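The Patient Hand

In a repair hall outside Primville, people are teaching a robot to take old computers apart, one connector at a time

By Reiko Ichikawa
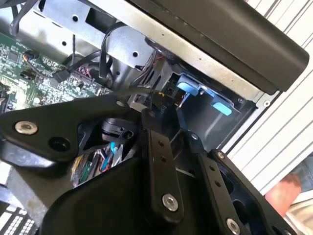

A morning in Pranitmont

The building in Pranitmont was a furniture store before, and the sign for the mattress department is still on the wall. I arrived at a quarter past eight. The first computer was already open on the table, and a young man at the controls told me, very politely, not to speak to him until he had finished with the connector.

So I sat and watched. He had in his hands two handles which looked to me like garden scissors. When he closed the right one a little, the black fingers of the gripper closed a little also. When he stopped to think, the robot stopped too. I found this strange for the first minutes, and after that I forgot to find it strange.

The company is called Cakitz. Its business is to take used office computers and bring back from them everything that can be sold again: drives, memory, power supplies, cables, sometimes the whole board. For years this was done only by people with screwdrivers. Now the company wants a machine that can do the dull half of the work, and to get there it has chosen the slow way. A person guides the robot through the task from a distance, again and again, and every movement is recorded.

Why cables are hard

I had expected that the screws would be the problem. Screws are quite easy, I was told. A screw stays where it is.

A cable does not stay. Inside the open chassis there are thin red wires along the edge, flat black cable that bends over a metal bracket, bundles in mesh, yellow and green and blue ones pressed into a narrow gap. The next computer of the same model can have them lying in another way, because somebody in an office once changed a part and pushed everything back with the thumb. The gripper must go in between without pulling on what it does not want.

The operators have their own words for this. To "comb" is to move the wires softly to one side before reaching in. To "ask" is to take hold of a plug and pull only a very small amount, to learn if it is locked. A good operator asks often. The recordings in which the operator was impatient are not thrown away, but they are put in a separate folder, and the trainers decide later what to do with them.

Two ways of showing

Cakitz uses two methods. The first is the remote one, with the handles. The second they call "leading." The motors of the arm are made soft, and the teacher takes the arm itself and moves it with his own hands to the right place, as one would show a child how to hold a brush.

Leading is good for large movements, such as lifting out a drive or turning a case. The teacher feels the weight and the robot remembers the path. For small plugs it is less good. The teacher's own hand comes in the way, and he cannot look where his fingers are. With the handles he is sitting apart and sees through the small camera near the gripper, so he learns to work with only what the robot can see. I was told this is the most important point. If the person can solve the task with that view, there is hope that the machine can also.

I tried it myself in the afternoon. I was given 50 minutes and one old desktop computer, and I was asked to unplug 3 cables. I managed one. The view moves when the hand moves, and I became a little seasick. My shoulders were hurting as if I had carried boxes.

The long notebook

A task is called "ready for practice" when there are 135 clean recordings of it. Then the robot tries alone, with a person beside the stop button. At the time of my visit the drive removal was past this point and the robot succeeded in 80 percent of its attempts. The cable work was not yet there. On the shelf stands a notebook from the Yokoyama workshop, where the project began, and in it the teachers still write by hand what went wrong: plug turned, latch not seen, wire caught behind bracket.

I asked if the people who do the teaching are afraid for their jobs. One woman took her time with this question. She said she had opened computers with a screwdriver for many years and her wrist is not good any more. She would be glad to give the screws away. The cables she would like to keep for some time.

When I left, the young man from the morning had a new machine before him. He was combing.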